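29 Jul 2019

I have now lived with one bathroom for 11 weeks while the other one is, in the contractor's word, "resting." The tile we picked in May is a Gratetti, in a shade called Subramaniam, and it looked gray in the store. On our wall it looks like the inside of a mushroom. I've decided to like it, mainly because the return fee is 16 percent and I'm cheap.
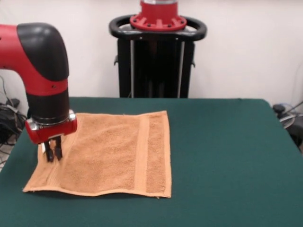

The bigger problem is the towel bar. Our old one was from Sinstead and held up two wet adults' worth of laundry for years without complaint. The new one came with a paper template, two anchors and instructions that skip from step three to step five. I drilled where the template said. The bar slopes. Everything I hang on it slides politely to the left and bunches up there like commuters at a train door.

So I've been reading about hooks. Hook people are very sure of themselves. They say a towel dries fine on a hook, and they say it in the tone my uncle used for timeshares.
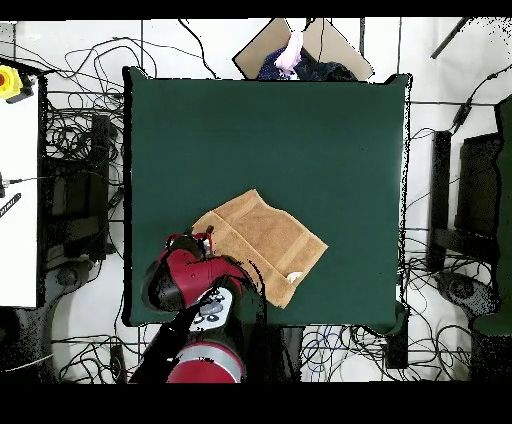

Rami Rizk wrote in to say that hooks are a trap, that a towel on a hook smells like a pond by the second morning, and that I should pull the bar, fill the holes and start over with a level. I own a level. It's in the resting bathroom, behind the vanity, under a drop cloth I've been told to leave alone.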